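Unit 5: Ending a Vehicle Lease Early
Instructor: Fatima Shabalala

A closed-end lease fixes three numbers at signing: the capitalized cost, the residual value, and the money factor. The monthly charge has two parts. Depreciation is the capitalized cost minus the residual, divided by the term. The rent charge is the sum of the same two figures, multiplied by the money factor.

Early termination is priced from the unpaid lease balance. In the Kerkis contract the lessee owes that balance, plus a fee of $300, minus the realized value of the car. If realized value is higher, check the contract — some return the surplus to the lessee and some do not.

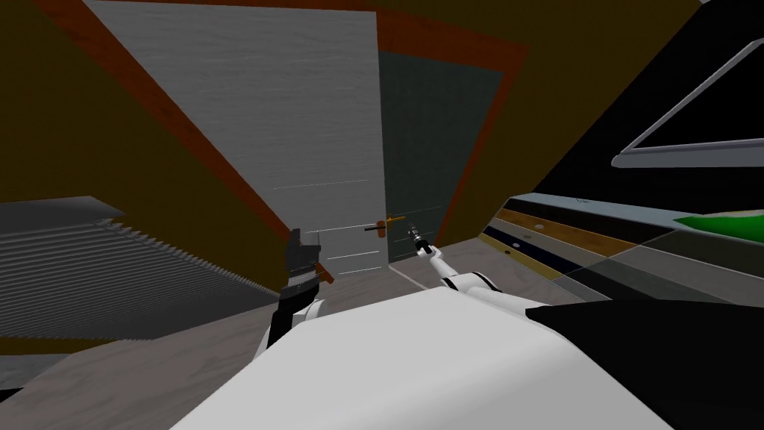 Simulated view: two arms extended toward a pair of doors.

A transfer differs from a termination. The new lessee takes over the remaining payments and the mileage limit. In the Plitley contract the original lessee stays liable if the new one defaults. In the Lekota contract liability ends on written release.

Problem for Friday. A Ranon sedan has 9 payments left. The owner wants out. Compare (a) paying the Kerkis termination amount and (b) a transfer with a $100 filing fee. State which figures you need from the lessor before either cost can be computed. Show units on every line.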